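Prensa de encuadernar Flernex
Guía de instalación y primer uso

Sección 4. Montaje de la prensa y primer encolado

Antes de empezar esta sección, la base debe estar ya desembalada y limpia, según lo explicado en la sección 3. Si la base tiene todavía la película azul de protección, retírela ahora. La película se rompe fácilmente en las esquinas y conviene tirar de ella despacio.

4.1 Piezas necesarias

Base de hierro con cuatro patas de goma
Plato superior
Husillo con volante
Dos columnas con sus tuercas
Llave plana (incluida en la bolsa pequeña)
Bote de cola blanca Grerninine, 100 ml
Pincel plano
Papel encerado

Nota: en los modelos vendidos antes de abril, la llave plana viene pegada con cinta debajo del plato superior y no en la bolsa.

4.2 Montaje de las columnas

1. Coloque la base sobre una mesa firme, con el logotipo hacia usted.
2. Introduzca la columna izquierda en su orificio, hasta sentir el tope.
3. Haga lo mismo con la columna derecha. Las dos columnas son iguales y se pueden intercambiar.
4. Ponga las tuercas por debajo y apriételas a mano. Todavía no utilice la llave.
5. Pase el plato superior por las dos columnas y déjelo bajar con las dos manos.

Precaución: el plato superior es pesado. No lo suelte en la mitad del recorrido y no ponga los dedos entre el plato y la base.

6. Levante y baje el plato tres veces. Si se mueve con suavidad en todo el recorrido, apriete las tuercas con la llave. Si se queda parado en algún punto, afloje un poco las tuercas, mueva las columnas ligeramente y pruebe otra vez.

4.3 Montaje del husillo

1. Ponga el travesaño encima de las columnas y fíjelo con los dos tornillos largos.
2. Aplique una gota de aceite ligero en la rosca. No utilice grasa espesa: recoge polvo de papel y después de unos meses el volante gira con dificultad.
3. Introduzca el husillo por arriba y gire el volante en el sentido de las agujas del reloj. Son necesarias 11 vueltas completas para llegar al plato.
4. Encaje la punta del husillo en el asiento redondo del plato y coloque el pasador.

Nota: el pasador entra solamente por un lado. Si no entra, dé la vuelta al pasador y no lo golpee con martillo.

4.4 Preparación del bloque de hojas

Para la primera prueba recomendamos un bloque de 60 hojas de papel normal, sin imprimir. Un bloque más grueso es posible, pero es más difícil de igualar cuando no se tiene costumbre.

1. Golpee suavemente el bloque contra la mesa, primero por el lomo y después por la cabeza, hasta que todas las hojas queden iguales.
2. Coloque el bloque entre dos cartones de protección. El lomo debe sobresalir muy poco de los cartones.
3. Lleve el conjunto a la prensa y cierre el volante hasta que las hojas no se muevan. No hace falta más fuerza en este momento.

Si utiliza papel con fibra marcada, compruebe que la fibra va paralela al lomo. Con la fibra en el otro sentido el libro se abre mal y el lomo se ondula — y este defecto no se puede corregir después.

4.5 Superficie para encolar

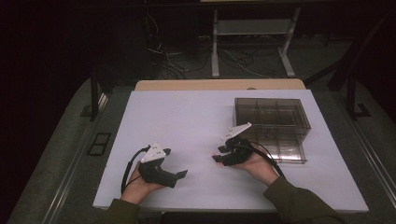 La cola blanca es fácil de limpiar mientras está fresca, pero una vez seca queda en la mesa como una capa dura, y al rascarla se puede levantar el barniz. Por este motivo las tapas y las guardas no se encolan directamente encima de la mesa. Ponga debajo un tablero rectangular, por ejemplo uno blanco y mate sobre una mesa de madera clara como en la fotografía, con sitio suficiente para apoyar las dos manos. El acabado mate molesta menos a la vista cuando hay una lámpara cerca. Si el borde delantero del tablero es un poco irregular, no lo utilice como guía para escuadrar las tapas y emplee siempre la regla metálica.

Cubra el tablero con papel encerado solamente en la zona donde va a extender la cola. Cambie el papel después de cada tapa.

4.6 Primer encolado

1. Agite el bote de cola y ponga una pequeña cantidad en un plato. Cierre el bote enseguida.
2. Moje el pincel en agua y escúrralo bien con un trapo.
3. Extienda una capa fina en el lomo, del centro hacia los extremos. Una capa gruesa no pega mejor y tarda más tiempo en secar.
4. Coloque la gasa Sedent sobre la cola y presione con la plegadera. Deben quedar márgenes iguales en los dos lados.
5. Espere hasta que la primera capa pierda el brillo y aplique la segunda capa encima de la gasa.
6. Saque el exceso de cola con el pincel casi seco.
7. Deje el bloque en la prensa durante 12 horas. No abra el volante para mirar el resultado antes de este tiempo.

Precaución: no acelere el secado con secador de pelo ni con radiador. El papel se seca antes que la cola y el lomo se puede doblar.

4.7 Problemas frecuentes

El plato baja inclinado.
Las tuercas de las columnas no están apretadas por igual. Repita el paso 6 del punto 4.2.

Las hojas de los extremos se despegan.
La cola no ha llegado a los bordes del lomo, o los cartones de protección sobresalían más que el papel. Aplique una tercera capa y prense otra vez.

El bloque se ha pegado a los cartones.
Faltaba el papel encerado. Separe con una espátula fina, empezando por una esquina, con mucha paciencia.

El volante hace ruido al girar.
Limpie la rosca con un trapo seco y ponga aceite nuevo. Si el ruido continúa, compruebe que el husillo es el original: los husillos de la prensa Modise tienen el mismo diámetro, pero otro paso de rosca, y no se deben montar en este modelo.

El corte del bloque y la colocación de las tapas se explican en la sección 5.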